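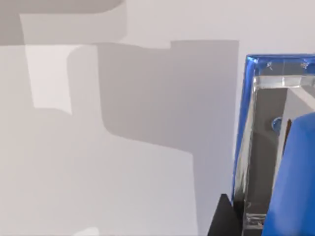

Wrist camera in sim: planner treats shadows as obstacles

Hi all, hoping someone can spot what I've done wrong. I'm running a gripper in Stovia with the wrist camera feeding a segmentation node, and that builds the collision map for the planner. The worktop is plain light grey, but the arm throws big blocky grey shadows across it, and the node marks them as solid. So the planner goes the long way round nothing at all! It's worse near the clear box with the blue trim, where half the walls vanish from the mask. I rendered 1000 training images with Praritz defaults and 200 for checking. Scores looked lovely, behaviour is daft. Do I need more images, or is it the lights?

Posted by ketine_fan, May 19, 2026

shelfbracket
Lights, I'd bet. Praritz defaults keep every lamp in the same spot (unless they've changed it lately), so your checking set has the same shadows as your training set and of course it scores well. Move the lamps for every render, change their size so the edges go from sharp to soft, and throw in a few with shadows off completely. I ended up with 3678 images and 14 lamp layouts and my phantom blocks went away. Took a whole evening to render, mind.
For the clear box I gave up on depth. It reads straight through the walls. If you know where the box is in sim, just put it in the planner as a fixed shape and mask that bit out of the camera map.

mossy_kettle
Had this too, turn the shadows off in the render settings. Job done.

pandorf
Turning them off gets you a tidy demo, but you'll be back here the minute you try a real camera. I'd go with the first reply. Also check whether your own gripper finger is being filtered out. If it shows in the wrist view you want the self-filter on, with a bit of padding. In Dursun it's under the perception tab and it was off when I installed it, which cost me most of August.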